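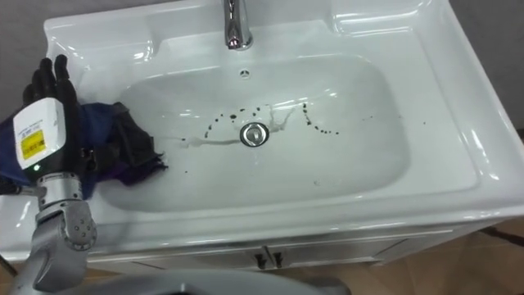

Sink week

Quick one, it's late and I want to get this down before I forget which settings were which.

So the bathroom job. I've been calling the whole build Nerine for long enough that the folder, the power strip and the mug all say Nerine on them, and until April it had done nothing but pick up blocks at a bench. Blocks are easy. Blocks don't fold. I wanted a job with a cloth, on something hard and shiny, at the height people really work at. Sink. Done. Carried everything down the hall.

The plan is small. One arm, one cloth, wipe the basin. No faucet, no rim, no spray bottle. Other arm stays parked. I wrote "OTHER ARM STAYS PARKED" on a sticky note because last time I let both of them move I lost an evening to collision limits.

Dirt is a headache all by itself. Needs to be dark so the head camera can pick it up on white, needs to rinse off, needs to be the same every run or the numbers mean nothing. Tried soy sauce (smell). Tried watered-down paint (never again, still scrubbing grout). Cold coffee is fine. Cold coffee forever.

Arm software is still Stukon, the old branch. I know. I tried the new one for two days and the wrist joint hummed at rest, went back, hum gone, not asking questions. Grip force I had at 400 on the driver's own scale, whatever unit that is, the manual doesn't say. Way too much for cloth. The fingers bunch it up into a hard little ball and you end up wiping with a knot. Dropped it to 205 and the cloth spreads out more but slips when the arm pushes down. I'm at 205 with a slower push for now. Probably wants to be somewhere in between but every change means redoing the touch calibration and I was tired.

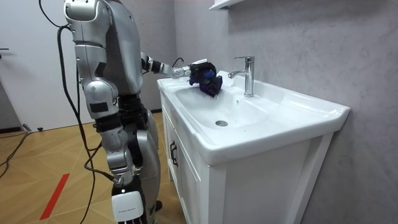 The bit that ate the most time was reach. On the bench everything is in front of you and flat. A basin has walls. The elbow wants to go high to get the hand over the rim, then the wrist has to tip, and by then you've used up the joint range you needed for the actual wiping. Fix was dumb: move the feet. Closer to the cabinet and turned a bit. I put red tape on the floor after the third time of shuffling the thing back to where I thought it had been. Should of done that first.

Knees too. Bent a little more and the shoulder comes down and suddenly the forearm has room. I had the leg height locked from the bench setup and didn't even think of it as something I could change. Sigh.

Glare. Bathroom lights plus glossy white equals big blown-out patches, and the dirt finder thought every highlight edge was a stain. Masked the brightest stuff, turned exposure down, better. It still gets excited about the drain. I just draw a circle around the drain and tell it to ignore the circle. Cheating? Sure.

Cables, I'm not going to talk about cables. They need a proper sleeve. Ordered one from Gourlay, wrong diameter, going back. For now I check where they hang before every run and keep my hand near the stop button.

Logs so far: 1,413 wipe strokes saved, going by the counter in the folder name. Plenty of those are junk from before the tape, feet in the wrong spot. I'm keeping them in a separate folder in case they're good for something. The useful batch is 40 full runs, start pose to let go. Small but it's clean and every one has the same foot position. 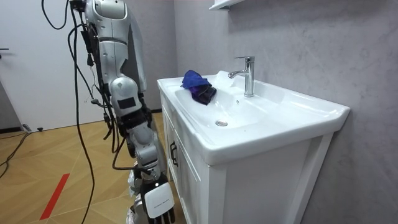 What's left

Letting go. Opening the fingers is easy, opening them so the cloth lands somewhere you can grab it again is not. At the moment I put it down in the left side of the basin, near the back, and hope. A fixed drop spot would help. Maybe a hook later, but then I need to solve hooks.

Cloth pickup from a crumple. Right now it goes for the highest point it can see, which is okay if there's a nice peak and useless if it's lying flat. Someone over on the Drondby board had a two-pinch trick, pinch, lift a bit, pinch again lower. Want to try that next.

Grip number, see above. Trying 40 steps at a time instead of guessing.

Proper sleeve for teh cables.

Also need my bathroom back at some point before seven in the morning, so the next lot of runs will be short ones. If anybody has Stukon's old branch running with a soft wrist mode, please leave a comment, the docs page for it is a dead link.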